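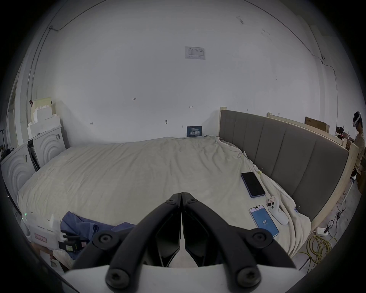
The Handheld Gripper Wants Your Bedroom

Does a tool you squeeze by hand teach a robot better than a headset does? We spent four weeks trying to find out.

The pitch goes like this. You don't need an expensive robot arm to teach a robot arm. You need a gripper with a camera on it, a person to carry it around, and a lot of household chores. The person picks things up and puts them down, the camera records it, and later a machine learns to copy the motion. Companies that sell these tools like to say that anybody can collect good data with one after a few minutes of practice.

I've heard "a few minutes of practice" about bread machines and tax software, so I asked to try it. Kadetow, a small outfit that tests automation gear for buyers who don't trust brochures, let me sit in on a comparison it ran through November. The space is rough, with a bare concrete floor, wires along the walls and pencil marks on the plaster. In the middle of it is a big bed with a gray padded headboard and a cream blanket, and the bed is where the arguments start.

Why a bed?

Maarten Baert, who runs the comparison, picked bedding on purpose. Every gripper on the market looks good with a block or a cup. A blanket has no handle and no fixed shape, and it changes every time you touch it.

"If a vendor shows you a cup, ask for a blanket," he told me. "Then watch how long it takes them to call back."

The job sounds like nothing. Take hold of an edge, pull it straight, let go without dragging it back. I've done it most mornings of my life. With two curved black fingers doing the work in place of my own, I spent my first session pushing creases from one side of the bed to the other. The fingers have angular pads on the inside, and with the fingers closed they come together at the front, so you end up poking at a fold with the tips when what you want is to slide one finger under it. My wrist knew what to do. The tool had other ideas.

It got better. By the second afternoon I could get hold of a hem on most tries, though I was still squeezing too early. Maarten says most people do, and that the early squeeze ends up in the recordings along with everything else. A robot trained on my first session would make a bed like a man wearing oven mitts.

Two grippers, one blanket

Kadetow compared two handheld units, one from Farnard and one from Shawky. Both sellers claim their fingers work on cloth "out of the box." Over the whole trial the team logged 274 usable runs, and I should say what usable means here: the camera kept the fingers in view, tracking held up, and the blanket ended up where the operator meant it to go. Almost half of the recorded runs failed on at least one of those counts. You won't find that in either brochure.

The Farnard fingers are softer and forgive a bad angle. They also bend so much on a heavy fold that the operator stops trusting them and starts scooping. The Shawky pair holds its line and grips a hem well, but it punishes you for coming in too high, and people with small hands complained about the trigger after an hour. If I had to spend my own money I'd take the Shawky, and I'd want a return policy in writing.

Neither company would tell me how many bad runs it throws away before it trains anything. Farnard's rep said the question was "hard to answer in a general way." I'd have settled for a specific way.

And the headset?

The other way to do this is to put on a VR headset, take a controller and steer from there. Jedton sells the control software Kadetow used for this part, and it has one real advantage: the motion you record is a motion the robot's arm can make. With a handheld gripper, I can twist and reach in ways no arm will ever follow, and someone has to find those runs and toss them.

The trouble is speed. Everything I did by headset was slower, and I felt nothing through my hands. On a blanket you notice that right away. You can't tell a good grip from a pinch of air until you pull. Jedton's people talk about the headset as if it were the obvious next step, but on soft goods I came away thinking it was a tidy way to collect a small amount of data.

What the price leaves out

The gripper is the cheap part. What costs money is time, and then space, charging, phones, cables and tape. There was a yellow binder clip on the blanket up near the headboard, and I grew fond of it. Of all the hardware in that room, it had the firmest hold on the cloth.

Then there's the matter of scale. Farnard suggests 1000 good runs for a new task. At the pace we kept, with our failure rate, that means weeks of somebody tugging at one blanket in one room. Change the blanket and I doubt all of it carries over. Maarten thinks more of it does than I expect, and he plans to test that next with a thin sheet and a quilt.

He may be right. He was right about the cup. But I asked each of the three sellers for one unedited hour of an ordinary operator working with bedding – no cuts, no picked highlights – and so far I have received two product videos and an invitation to a webinar.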